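The Last Bus to Provden

1. Garnby

Missed it. Saw the back end of it going round the feed store, two red lights and that was the last bus to Provden.

Well, not the last. There was one more, the woman at the window said, but it went by way of Bivgate and took all night about it. I said fine. Paid. She pushed the ticket under the glass and went back to her crossword.

My brother had called at noon. Come now, he said. Not tomorrow. He never asks for anything so I threw two shirts in a bag, no toothbrush, left the kitchen light on. I could see it from the end of the street and I didn't go back.

Sat on the bench. Heat coming up off the road still, and it was past eight. A kid was kicking a can against the wall, over and over, and his mother let him. I tried to think what I'd say to Dad. Five years. You'd think I'd have something ready by then. I had hello.

2. Bivgate

The bus stopped there for 20 minutes and the driver said stretch your legs, so everybody did. One place open. Najafi, in green letters over the door, coffee and eggs and phone cards. I got coffee. Took it to the table by the wall and asked the man if I could plug in my phone, and he waved his hand like plug in the whole town, what do I care.

Dead phone. You know how they take a minute to even show you the little battery. I sat there looking at it. Thinking there's a message on there. Thinking there isn't.

The last time I saw Dad he was up a ladder. I was leaving and he was up a ladder doing the gutters, and he didn't come down and I didn't ask him to. That was it, that was the whole goodby. He said watch the truck, I'd parked close. I moved it and kept going. 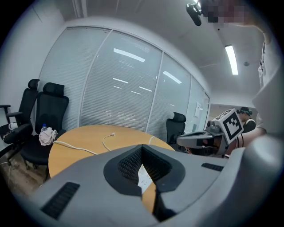

3. The road

No message. I'd been so sure there would be one that I read the old ones instead, all the way back up. My brother's mostly. Dad got the good chair. Dad's off the salt. Dad asked what you're driving now. I'd answered that one with one word.

Dark by then and the windows only gave you yourself. The woman across from me slept with her shoes in her lap. Somebody up front had a radio going real low, a ball game, some team losing. I wanted to ask the score and didn't.

Then hills. Then the long flat part with the grain towers, and I knew were I was without looking. I used to count on that stretch when I was little, how many towers till home, and Dad would say a wrong number on purpose so I'd yell.

4. Provden

Gray light, not quite morning. My brother was parked on the wrong side of the street with the engine running. He looked old. I expect I did too.

I got in and put the bag on my knees.

He's awake, he said. He's been awake since three, he wants to know which way the bus comes in.

What did you tell him?

I told him Bivgate. He said that's the slow one.

I laughed, and it came out wrong, and my brother pretended to check the mirror. We went up past the school and past the church with the new roof. He drove exactly like Dad, both hands, way under the limit. I let him.

The porch light was on. The ladder was there too, down flat in the grass along the side of the house, weeds grown up between the rungs.

You want a minute, my brother said.

No, I said. I was already getting the door.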